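Bench Notes: do we need the roller rack?

The Votcombe packing room has a new way of keeping its tape, and I have been asked to say something nice about it. I'll try. The idea, which came over from our Sternstead branch in March, is that the tape lives on a black rack with metal rods instead of wandering all over the table.

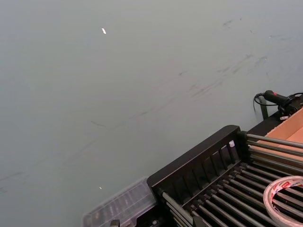
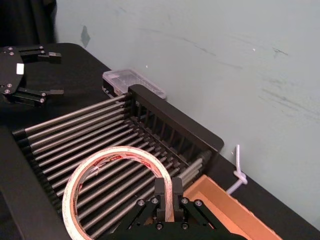
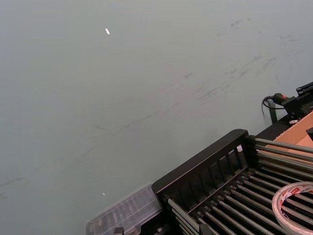 The rack on the packing table, with a roll of tape on the rods in the second and third pictures.

My first complaint is size. A roll of tape is a small thing, and we have given it a parking spot big enough for a casserole. Tài Hoàng, who set the whole thing up, tells me the rods stop a roll from tipping over and picking up grit on its sticky edge. Maybe so. I have been taping boxes for 18 years and can remember one gritty roll, and that one had been on the floor.

My second is the table. Look at the scuff marks in the first and third pictures. We were told in the Bitby memo that a fixed spot for supplies would mean less dragging and fewer marks. I would like to see the same table in a year before I believe it. Boxes get dragged too, and no rack is going to stop that. Those little white specks could also go in the trash, whatever they are.

In fairness, I know where the tape is supposed to be now, and so does the evening crew. Two people have told me they like it, and one of them is hard to please. The Mạc order is the real test: 36 cartons, all taped by hand, with everyone reaching for the same roll. If it makes it back to the rack between boxes, I'll say so in the next issue.

Until then, please don't order a second rack. If you have an opinion, write it on the sheet by the door. Tài reads them all, including mine.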